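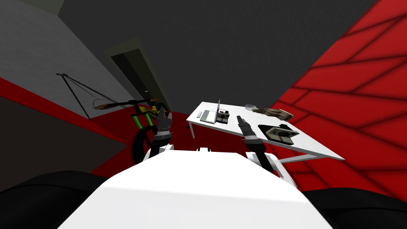 Dear colleagues,

The June meeting of the Tovora Seminar on Technology and Experience will take up the question Dr Botha put to the list last week, namely whether objects met only on a screen may properly be called real. The convenors think it best to begin with ordinary cases. A computer-rendered room may contain a green bicycle and a white desk with a laptop on it, and most of us would name both without hesitation, although neither could be ridden or written at. The seminar will ask what that ready agreement commits us to, and whether it differs in kind from agreement about the furniture in one's own study.

On Tue, 9 Apr 2024, Oratile Botha wrote:

> I remain unpersuaded by the Makori paper. The author moves
> from "we all report the same thing" to "the same thing is
> there" within 2 pages, and offers no argument for the step.
> Shared report may only show that we were given the same
> display. Could the seminar give this a full session?

The convenors agree that it should have one. Cyrill Ammann has offered to reply on behalf of the paper, and Halima Waweru will take the chair. Members who wish to circulate a written response should keep it to 200 words and send it to Wafula Biwott — late responses will be held over to the following session.

The list now has 353 subscribers, and the room at Udlow is small. Those who intend to be present in person are asked to inform the undersigned; four places are kept for research students. The reading itself may be obtained from the Trustar archive under the seminar's usual heading.

Yours sincerely,
Tumaini Wanyama
For the convenors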